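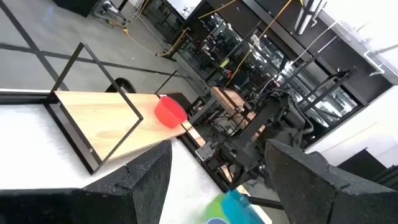 Boris Hudec wrote in to say that his porch had dropped half an inch at one corner over the winter, that the steel post under it looked fine from the driveway, and that he only found the trouble when he scraped the mulch away from the bottom and put a screwdriver through the metal. He asked how to check the other posts and which ones he could leave alone.

Home Kitchen Workshop Outdoors Seasonal Contact

Checking steel posts and footings under a porch or carport

Steel posts rust where water sits. On a porch or carport that almost always means the bottom few inches, where the post meets the concrete pier, and it is usually hidden by soil, leaves or mulch. Set aside a morning for this. It needs a flashlight, a wire brush, a small hammer, an old flathead screwdriver, a long level and a garden trowel.

Uncover the base

Dig the soil back from each post until you can see the plate it stands on and the top of the concrete. Brush off the loose dirt. If the plate is below ground level, plan on keeping the ground lower there from now on. The concrete should stand a couple of inches above the soil, with the ground sloping away from it.

Tap and scrape

Wire-brush the lowest foot of the post on all sides, including the side toward the house. Orange dust that brushes off to solid metal is surface rust. Flakes or layers that lift away mean the metal has lost thickness. Tap up the post with the hammer, starting at the plate. Sound steel rings. A dull spot needs a closer look. Press the screwdriver firmly into anything that looks pitted, and if it goes in or the metal flexes, the post has to be replaced.

Look at the bolts as well. Nuts that have swollen into a round lump have very little left in them.

Check for sinking

Lay the level along the beam over each post — a four-foot level is fine, an eight-foot one is better. Write down which way the bubble sits and by how much, then stretch a string from one end of the beam to the other and measure from the string to the beam at every post. One post that reads lower than its neighbors on both sides has probably settled. Keep the numbers and measure again in December and in spring. A post that moved years ago and stopped is a different problem from one that is still going down.

If one post is bad, dig a test hole beside the piers on either side of it too. They sit in the same ground and get the same runoff. I use a Honkanen trowel with the inches stamped on the blade for this, but a stick with a mark on it works.

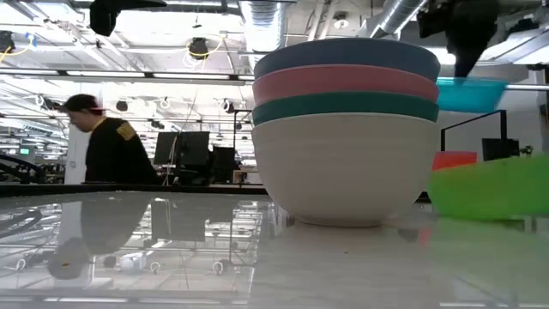

Clean and paint the ones you can save

1. Wait for a dry spell. The post should be dry to the touch by mid-morning.

2. Brush back to bright metal, going two inches past the last rust you can see. Wear goggles and a dust mask. If the old paint could contain lead, have it tested before you brush or sand anything.

3. Wipe with mineral spirits and let it dry.

4. Brush on a rust-blocking metal primer. I have used Urkex and Cliralero and both held up. Work it into the joint between the post and the plate.

5. When the primer is dry, put on two coats of exterior metal paint. If you like a smooth finish, rub lightly with 400 grit between coats.

6. Run a bead of exterior sealant around the plate, leaving a gap on the downhill side so trapped water can get out.

Move the water

Paint won't last if the downspout empties next to the pier. Add an extension so it lets out at least six feet away, and clean the gutter over that corner first. A sprinkler head that hits the post every morning does the same damage. So does road salt — shovel slush from the driveway somewhere else.

When to stop and call someone

Don't take a post out with the roof still resting on it. My small Moletti screw jack is stamped 1,464 pounds, and the corner of a porch roof under wet snow can weigh a lot more than that. A rusted-through post, a cracked pier or a corner that is still dropping is a job for a contractor or an engineer. Keep people off the porch until it has been looked at.

I paid $285 to have one post cut out and replaced, with the old pier left in. The quote with a new pier was $1,083, and most of the difference was digging. Ask for both prices, and ask how deep the new footing will go. It needs to reach below the frost line, and the local building office can tell you where that is.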